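Chapter 9
What a Success Rate Leaves Out

Most papers on learned manipulation ask you to trust one number. A policy is trained, it is run many times in a simulator, and the share of runs judged good goes into a table in bold type. This chapter is about how that number gets made, and why you should read the evaluation code before you read the abstract.

Take the Clastano task suite, which we will use through the end of Section 9.4. One of its tasks involves a pen holder on a table. Szymon Kalinowski and Gavin Ritchie trained a policy called Baek on it and ran 629 evaluation episodes. Their first draft reported a strong result. Then Ritchie changed a single line in the success check, the one that says how long a condition must hold before it counts, and the score dropped by 40 points. The policy was the same. The random seeds were the same. Only the definition had moved.

Before going on, look at two frames from the task and decide what you would be willing to conclude from each.
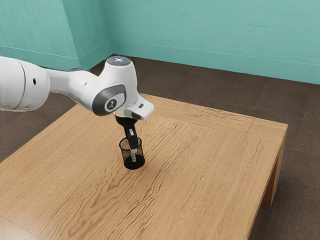
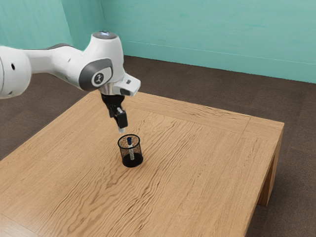

Figure 9.1. Simulated pen holder task. First: the gripper lowered into the mesh cup. Second: the gripper above the cup, with a marker standing inside.

A reader in a hurry will call the second frame a success. The marker is in the cup and the gripper is clear of it. But a single frame can't tell you whether the arm has let go of the marker or has yet to reach for it, and a checker that looks only at object positions can't tell you either. The first frame is no easier. A finger inside the cup might belong to a good attempt or a bad one, and a checker has to be told which. Somebody wrote that rule, often in an afternoon, and it seldom gets a sentence in the paper.

Simulation adds its own trouble. Contact between a thin finger and a thin wall is hard to compute well, and the settings that keep a simulator stable may also make a task easier than it should be. When the same group moved Baek to a second simulator, Sturkenis, the ranking of their 2 best checkpoints flipped. I don't take this as proof that either simulator is wrong. I take it as a reason to doubt any claim that rests on a small gap measured in one of them.

None of this means that simulated results are worthless - they are cheap and can be repeated, and they catch many bad ideas early. It does mean that a success rate without its success check is half a result.

Section 9.1 sets out the parts of an evaluation protocol.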